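Ticket 247: Bin clearing stalls with objects still in bin
Status: Open, waiting on parts
Opened: March 1, 2018
Component: Tiltton pick planner, Drolis bench cell

Summary
The Tiltton planner reports "bin empty" and ends the job while items remain on the bin floor. The job is the tidy-up task: take mixed household items out of a metal bin, one at a time, no fixed order. Intermittent on the Priteo build, not seen on the build before it.

Steps to reproduce
1. Load the mixed set: something clear, something white, a couple of rings.
2. Start the job with the limit at 300 attempts.
3. Wait for the exit code.

Expected: job ends when the bin is empty or the limit is reached.
Observed: job ends early, exit code 0, items left behind.

Comment 1
Logs attached. Depth returns on clear plastic are mostly holes, so the segmenter drops the object and the planner never receives it as a candidate. Rings fail differently. They are detected, but the grasp point is placed at the center of the hole, the gripper closes on air, and after three misses the item goes on the ignore list. The exit check reads the ignore list as cleared.

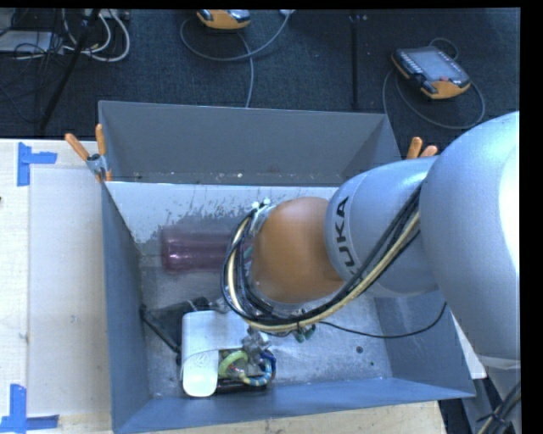

Comment 2
Moved the grasp point for rings to the nearest section of rim. Picks now succeed when the ring is lying free. When it is tucked under another item the planner still selects it first and drags both. Changed the sort so the upper item goes first. Patch is on the Rostami branch.

Comment 3
Exit check fixed. Ignored items now count as present and the job returns code 4. Clear plastic is unchanged. Raising exposure recovers part of the outline but washes out white items against the bin wall, so I reverted it.

Comment 4
Asked whether this can be quoted as ready for kitchen or stockroom clearing. No. A person empties the same bin in one go and does not need a retry limit. Suggest we describe it as supervised only until clear items are handled. Second depth sensor ordered, expected in June. Leaving open.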